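Open day at the Kistau workshop: the bowl demonstration
Last updated: March
Posted by Flurina Wieser, 14:16
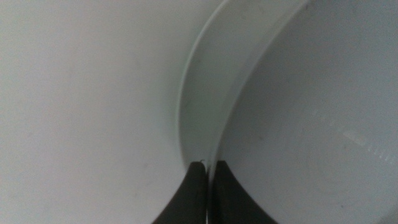
Page 6 of 16

flurina_w
So I went. Gridano had the robot arm running in the back hall at Kistau all afternoon and I stood at the rope for most of it, next to a man eating a sausage roll who kept saying "go on, lad" to it. The picture is the view from the wrist, which they had up on the big screen: one black finger outside the lip, one inside, and a very great deal of white. The job was to get hold of the bowl by its rim and move it to a shelf. I have seen people queue for less, though not by choice.

tullville_dave
Forty minutes on the bus from Tullville for a bowl. I did the open day last year and they had it stacking tins. At least a tin makes a noise when it goes wrong.

h_oberholzer
Hubert from the Kistau side, I was on the desk. A bowl is a lot harder than a tin. The lip curves, so if the fingers come in a bit skewed they meet it on a corner. It's also white inside and white outside and the camera is practically sitting on it. Look at the picture and tell me quickly where the wall stops and the rim starts.

tullville_dave
At the thin grey line. Do I get a job?

h_oberholzer
You'd have to do it 1,000 times without a tea break.

grabner_m
I'll be the misery then. I can't see why you'd pinch a big bowl by one edge at all. You or I would put two hands under it. Holding it by the lip puts all the weight on one side and it'll want to swing. A sucker on the flat of the base would be kinder to everybody.

Hryhorii H
Mathias, you would have to turn it upside down first, and if you can turn it upside down you have already picked it up. I do this for a living at Yaman and we gave up on suckers for anything that might have soup in it.

grabner_m
There was no soup mentioned.

Hryhorii H
There is always soup eventually.

flurina_w
Can I ask about the speck? There's a tiny dark thing on the white right by the tip of the left finger. On the big screen it looked the size of a blackbird and the children near me cared about nothing else. Bit of fluff? A hair?

h_oberholzer
Could be either, I couldn't swear to it. We wipe the bowls down in the morning and then the public arrives.

alois_r
Mathias has half a point. I've used grippers like that on thin plastic tubs and the lip bends if you squeeze hard enough to stop it swinging. Depends how stiff the rim is, and you can't tell that from a close-up. What did the talk say about grip force?

flurina_w
There was a talk?

h_oberholzer
There was, upstairs in room 914. We don't have nine floors, before anyone starts. I'll ask Gridano for the slides and put them on page 7 if they say yes.

grabner_m
Still think it should be two hands.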